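Koltard Data Collection: Frequently Asked Questions

What are you collecting?
Recorded examples of a robot arm working on desktop computers. Each example covers one short task, such as taking a part from a holder or placing it in the case. The learning system trains on these recordings.

How many examples do you need?
The target for the first task is 2000. We have almost 300 that passed review.

Who controls the arm?
A trained operator, for every example. Nothing is scripted. New operators practice for 7 days before their recordings count.

What does the work area look like?
The computer lies open on a slatted table, and a fixture plate with holders for parts sits next to it.
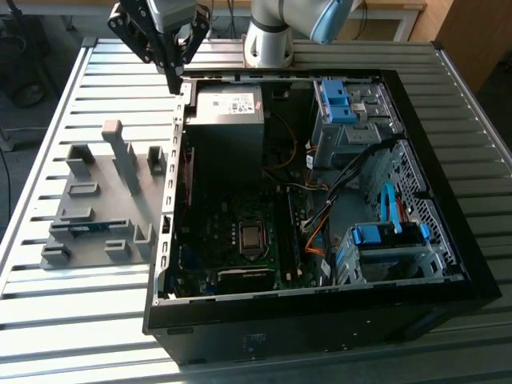
Gripper over the open case, with the fixture plate at left.

Do you keep failed attempts?
Yes. They are labeled as failed and stored in a separate folder. Please don't delete them at the station.

Does the case have to be in the same place every time?
No. Shift it or turn it a little between examples. If it never moves, the system learns the position and not the task.

Can I use my own computer case?
Ask first. Full towers usually don't fit next to the plate.

Who do I contact?
Hadi Boutros for station time, Ghassan Azar for access to the recordings.

Last updated Feb 7, 2019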